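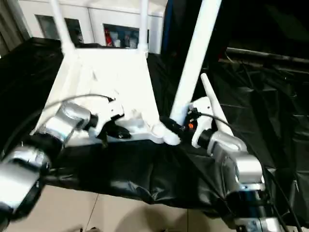

Hanne Laxdal wrote in after the last instalment to say that her two arms had pulled a plastic lunchbox in half, slowly and with great dignity, and could I please explain how two arms are meant to hold one thing. Fair enough. I have been putting it off, as my own record in this area includes a cracked biscuit tin lid and a colander.

So this part covers two-armed holding: picking up one rigid object with both grippers, lifting it clear of the table and tilting it, without the arms having a disagreement. I used a Wi-Fi router. Any light plastic box will do, but a router is awkward in useful ways. The antennas wobble, the body isn't square, and most households have a dead one in a drawer.

What you need

Two small arms with grippers, bolted down. If yours are still held on with clamps from the kitchen, go back to part two.
A dark cloth to cover the table. A pale object on a pale table is misery for the camera.
Something you don't mind dropping.
A stop button within reach of your own hand, not your helper's.

Step 1. Agree on where the table is

Each arm has its own idea of where zero is. Touch both gripper tips to the same point, a pencil cross on masking tape, and write down what each arm thinks the position was. The difference goes in the offsets file. Repeat at three more points, spread well apart. If the difference changes a lot from point to point, one of your bases isn't level. Mine had a washer under it. I have no memory of putting it there.

Put the cloth on after this step. I have done it in the other order and spent an evening calibrating to a wrinkle.

Step 2. Turn the grip down

The default closing force in my setup is 800, in units the manual declines to name. That will hold a hammer. For thin plastic I start at 100 and go up until the object stops sliding, which for the router happened at about 200. Grip the body near the lower corners, one gripper each side. Don't grip an antenna. It swivels, and then you own a very expensive way of waving.

Step 3. Make one arm the boss

Hanne's lunchbox died here, I'm fairly sure. If you send each arm its own path, they will each follow it faithfully, and any small error goes straight into the object. Choose a leader. The follower gets its target worked out from the leader's position plus a fixed offset, measured at the moment both grippers close. In the control script, set the follower's stiffness low, so it gives way a bit when pushed. It will look sloppy. Sloppy is fine.

Step 4. Lift, stop, look

Raise straight up by a hand's width and stop. Look at the grippers. If either has crept along the edge, lower the whole thing, open, and add a little grip. Resist the urge to fix it in the air.

Step 5. Tilt

Turn the object about its own middle and let the script work out where the hands have to go. Turning one wrist and hoping is how the colander went. I use 24 small moves with a short pause between each. It takes ages and sounds like a fax machine, but you can hit stop between any two of them.

Watch the cables as you go. Leave a generous loop at each wrist, and run the full tilt once with nothing in the grippers to see what pulls tight.

If it goes wrong

The object bends or creaks: the follower is too stiff, or the offset was taken before both grippers had fully closed.
One side droops: usually grip, sometimes a loose screw at the shoulder.
Both arms stop dead halfway: one has reached the end of a joint. Start the lift closer to the bases.

Joana Bragança has a tidier version of the follower script that smooths the pauses out, and she's letting me put it up with part six once I've stopped breaking it.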